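Paid participants wanted: hands-on trial of the Lurkis wrist kit
Posted 11/01/2023

Berneo is looking for people to wear the Lurkis kit for two-hour sessions and tell us what is wrong with it. Lurkis is sold by Nijs as a way to record ordinary handwork so a robot can be taught to do it later. We don't make it, and we get no cut of sales. We were asked by three restaurant owners whether it is worth the money, and so far we can't say yes.

The tasks are small restaurant chores done at a booth table, such as handling straws, bags and jars.
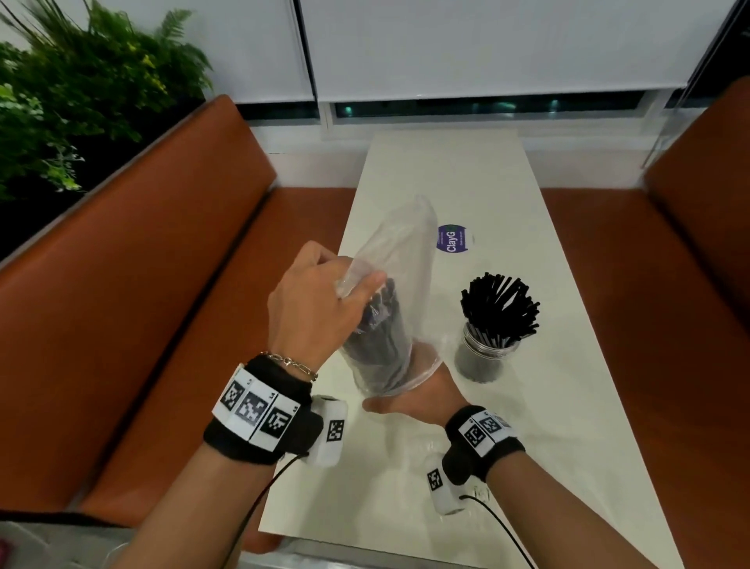
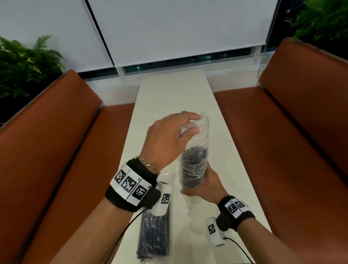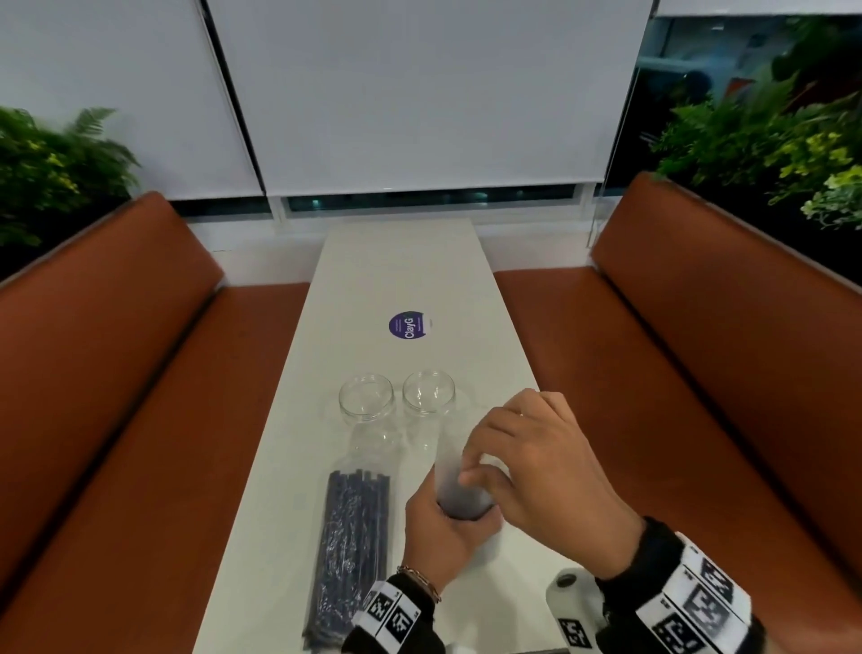
What the kit is supposed to do

You wear a black band on each wrist with printed square markers on it. Software from Nijs follows the markers and works out where your hands are. The sales sheet says a new wearer can be "working naturally" within minutes. That is the claim we most want tested. Our own staff wore the kit in August and had mixed feelings. Some forgot about the bands. Others complained about the cables, and one refused to do a second session.

The sheet also says 87 percent of recorded sessions are good enough to train on. It does not say who decided what "good enough" means, or how hard the tasks were. Clear plastic and glass sound to us like a tough test for any camera system, so we have put plenty of both into the trial.

What you would do

Each session lasts two hours, with a break whenever you want one. You will be fitted with both bands, shown a task once, and left to do it your own way. Please don't slow down or hold your hands oddly to help the software. If it loses track of you, that is a result and we want it. Afterward you fill out a form and talk with one of us for a few minutes. Blunt answers are welcome.

Pay is $200 for 2 sessions, paid after the second. If you quit after the first you still get half.

Who we want

Adults who can sit at a table and use both hands comfortably. Experience in a kitchen, bar or cafe is a plus, and left-handed people are especially wanted – the sales sheet never mentions them. You may keep a bracelet or watch on if you normally work in one. You don't need to know a thing about robots.

We can't take anyone who works for Nijs or for Folleo, which sells a competing kit, or who has worked for either in the past year.

What happens to the recordings

We keep them for our own review. Nijs wanted copies of everything as a condition of a discount. We said no and paid the full $900 for the kit. Your name won't be in the report, and you can ask us to delete your sessions at any time before it is published.

We can't promise the report will be kind, or that it will be harsh. If the thing works, we'll print that.

To apply

Write to Thandeka Joubert at the Berneo front office. Tell us which hand you favor, what kind of handwork you do, and when you are free. Please don't send a resume. We answer everyone, though it may take a week or so.

Related items
Folleo starter set: why we sent ours back
Can a robot restock a coffee bar? Notes from a long morning
Reading a sales sheet: what "success rate" leaves out
Call for participants: dish sorting trial (closed)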